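Fórum Linha & Agulha > Consertos e ajustes > Bainha de jeans: manter a original ou cortar?

marta_pesponto
Oi, gente! Comprei uma calça da Flullard no outlet, linda, só que sobra um palmo na perna (tenho 1,57 m, história da minha vida). A costureira do bairro quer cortar e fazer bainha nova. Eu queria manter aquela barra desbotada de fábrica, mas ela diz que fica um degrau feio na costura. Alguém já fez em casa? Minha máquina é uma Tandex velhinha, herdada da minha tia.

zeca.retalho
Mantém a original, sem dúvida. Dobra pra fora, costura rente à barra, corta a sobra e passa um zigue-zague. Depois ferro bem quente. Fiz assim em todas as calças da minha filha e o povo acha que veio da loja.

Dulce_1484
Discordo do Zeca. De longe engana, de perto aparece a emenda. E se a perna afunila, a barra fica mais estreita que o ponto onde você vai costurar, aí sobra tecido e franze. Corta e faz bainha nova com linha grossa cor de caramelo, fica mais honesto.

zeca.retalho
Franze se você não abrir a costura lateral, Dulce. Abre uns dedinhos, ajusta e fecha de novo. Já conversamos sobre isso no outro tópico...

Dulce_1484
Conversamos e eu continuo achando feio, rsrs.

Valentyna Kravchuk
Boa tarde! Trabalhei 7 anos com ajustes e vi cliente feliz com os dois jeitos. Meu conselho é outro: lave a calça antes de marcar. Jeans de algodão puro encolhe no comprimento e já peguei calça que voltou curta depois da primeira lavagem, com a bainha prontinha. Marque com o sapato que você mais usa, e marque as duas pernas, porque quase ninguém tem tudo igualzinho.

marta_pesponto
Valentyna, não tinha pensado na lavagem! Vou lavar hoje mesmo. E a agulha? A minha é a comum que veio na máquina e eu morro de medo de quebrar naquele calombo da costura lateral.

zeca.retalho
Agulha 100/16 para jeans. No calombo, gira o volante com a mão, devagar. Eu ainda dou umas marteladinhas antes (com um pano por cima!!) e amansa bastante.

Dulce_1484
No martelo eu concordo com ele, anotem a data. Linha eu uso a da Wike, o carretel de 500 metros dura uma eternidade.

marta_pesponto
Lavei, marquei, alfinetei e vou tentar do jeito do Zeca. Se der errado, corto e faço do jeito da Dulce. Obrigada, pessoal!

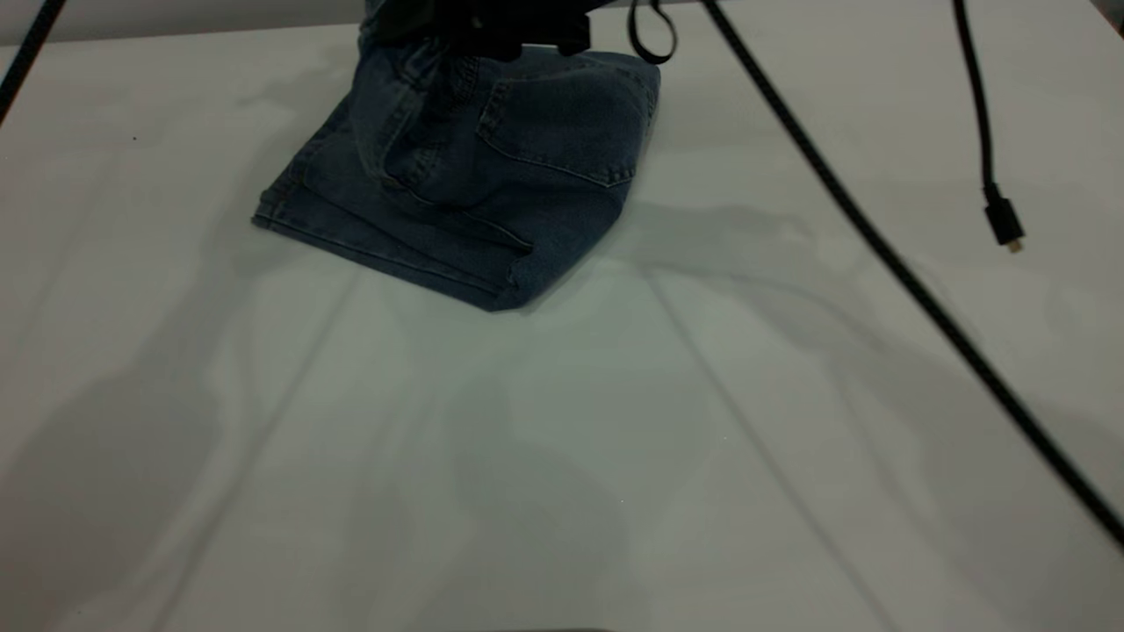 Que comprimento de ponto usar no pespesponto da bainha de jeans?
Entre 3,5 e 4 mm costuma ficar bom com linha grossa. Teste antes num retalho dobrado na mesma espessura da barra e, se a linha embolar por baixo, passe a linha de novo na máquina e confira a tensão de cima.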